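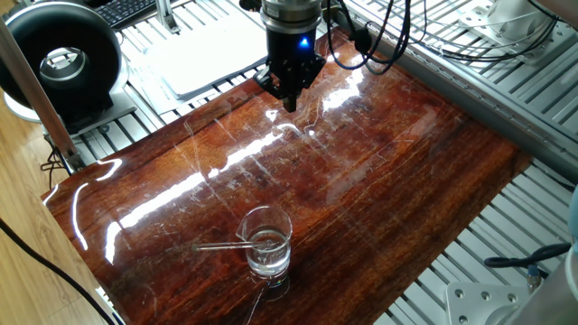

What is the current status of the Sarnetdale street parade grant?

The grant is on schedule. Route approval, insurance and the first round of marching unit registration are closed, and spending to the end of April is within the approved budget.

Reporting period: second quarter
Grantee: Vornumow Parade Association
Lead contractor: Clukeo Events

1. Route and permits

The city issued the street closure permit in April. The route runs from the Magalhães Bridge to the fairground by way of Station Street. One change was made to the original application: the turn at Mill Lane was dropped after the fire department asked for a wider emergency lane. Bus detours were agreed with the transit office and will be posted at the affected stops.

2. Registration

Registered marchers now stand at 1,402. Bands make up the largest group, followed by schools and cultural societies. Float entries are still open. Late entries will be placed at the rear of the line of march.

3. Safety and access

Clukeo delivered the crowd plan on a Friday, one working day behind the contract date. No penalty was applied. The plan provides 3 first aid posts and 5 road crossing points. Seating for 200 people with limited mobility is reserved near the fairground gate. Barrier rental has been put out to bid again, as the first quote did not include overnight storage.

4. Budget

Permit fees came in under the estimate. Portable toilet costs were higher, and the difference was met from the contingency line. No transfer between grant categories is requested.

5. Open items

Sound system contract, pending signature.
Final order of march, due after float entries close.
Rain plan for the closing concert, in draft.

The next report will cover float inspections and the marshal training session.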